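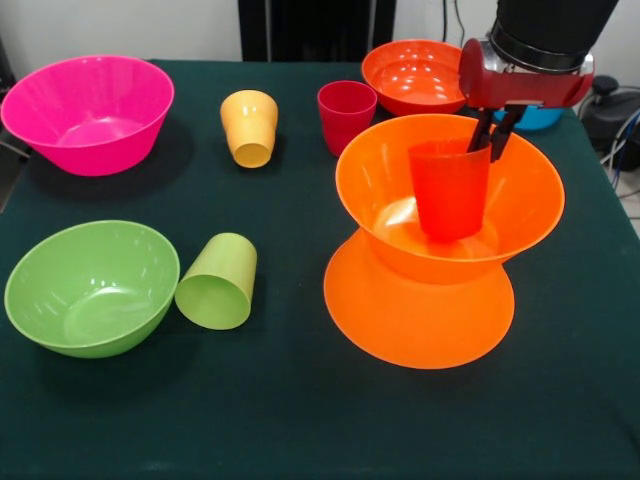

Plastic bowls and cups on a green cloth

Home Business Tips: Cleaning Up Your Newsletter List

If you sell jam, candles, refinished chairs or anything else out of your kitchen or garage, you probably have a mailing list somewhere. It may be a spreadsheet, a notebook from the craft fair, or an account with a mail program you opened two years ago. These tips are for getting it into usable shape and keeping it there. They assume a small list and one person doing the work in the evening.

Put everything in one file first

Collect the addresses from all the places they live before you open any software. Paper sign-up sheets, order emails, the contact form on your site. Type them into one spreadsheet with four columns: email, first name, where the address came from, and the month you got it. Leave a cell blank if you don't know. Do not guess at names from the email address.

Save a copy of this file before you change anything in it. Name the copy "original" and leave it alone.

Take out the duplicates

Most spreadsheet programs have a command for this, usually under the Data menu. Before you run it, turn all the addresses to lowercase and strip the spaces at the ends. A trailing space will make two identical addresses look different to the program. Our own file went from 342 rows to 200 this way, mostly people who had signed up at the Farneck holiday market and then again when they placed an order.

If two rows have the same address and different names, keep the newer one.

Fix typing mistakes by hand

Sort the column by the part after the @ sign. Misspelled mail providers will bunch up at the odd ends of the list and are easy to spot. Correct the obvious ones. If a handwritten address could be read two ways, leave it off. Mail that goes to a stranger may get marked as spam, and that hurts delivery for everyone else.

After this step we had 183 addresses left that we trusted.

Check that you have permission

Someone who bought a jar of relish from you has not necessarily asked for a monthly letter. The rules vary by state and country, so look up the ones that apply to you and your customers. A safe habit is to add only people who ticked a box or wrote their address on a sheet that clearly said "newsletter" at the top. Keep those sheets in a folder. A photo of each one will do if you are short on drawer space.

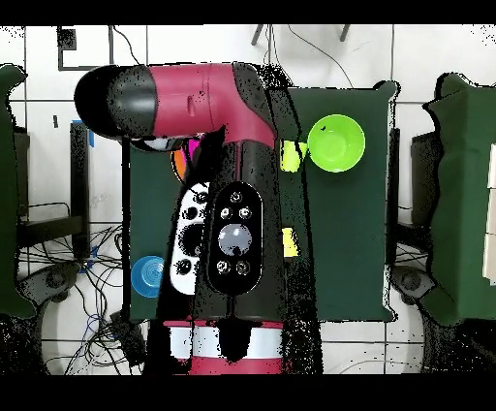

Once the file is clean you can import it. In Gindina the import screen asks you to match your columns to its fields, and it will skip any column you don't match without telling you. Check the "source" column in particular. In Cosine you have to create the custom field first, under List Settings, and then start the import. Either way, try it with a file of three or four rows before you load the whole thing.

Use few groups

It is tempting to sort subscribers into a dozen groups on the first evening. Two or three are plenty for a small list. We use local pickup, mail order, and wholesale. Wholesale has one customer in it, the Van Hecke farm store, but they get different prices so they get a different letter.

A group is worth having if you would write something different to the people in it. Otherwise it only makes more boxes to tick before sending.

Write the welcome message before anything else

The welcome message goes out by itself when a new person signs up, so it will be read more than anything else you write. Keep it short:

Say who you are and what you make.
Say how often you write.
Give your pickup hours, if you have them.
Tell people how to unsubscribe.

Leave coupons out unless you are ready to honor them year-round. Read it through on your phone before you turn it on, and click every link.

Send at the same time each month

Pick a slot you can keep. We send at 6 p.m., after supper orders are packed, and have never seen a good reason to change it. Large companies test their sending times, but with a short list the results jump around too much to mean anything. A letter that comes out regularly is easier to write, too – you start saving up items for it during the month.

Keep a scrap file for this. Anything a customer asks twice goes in it.
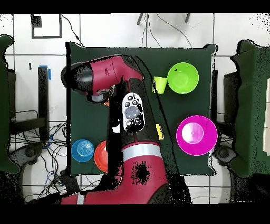 How often should I remove people who never open my emails?

Once a year is enough for a small list. Send them one short message first asking if they would like to stay on, wait two weeks, and then remove those who don't reply or click. Keep in mind that open counts are not reliable, as some mail programs load the pictures automatically and others block them. Anyone who has ordered from you in the past year should stay on whatever the count says, unless they have asked to come off.

Back up the list

Export the whole list after every send and store it somewhere other than the computer you work on. The export button in Gindina is at the bottom of the Subscribers page; Cosine puts it under Tools. Include the unsubscribed addresses in the export. If you ever switch programs you will need them, so that you don't start mailing people who already left.

Delete the old exports in November when you do the rest of the year-end paperwork, and keep the latest two.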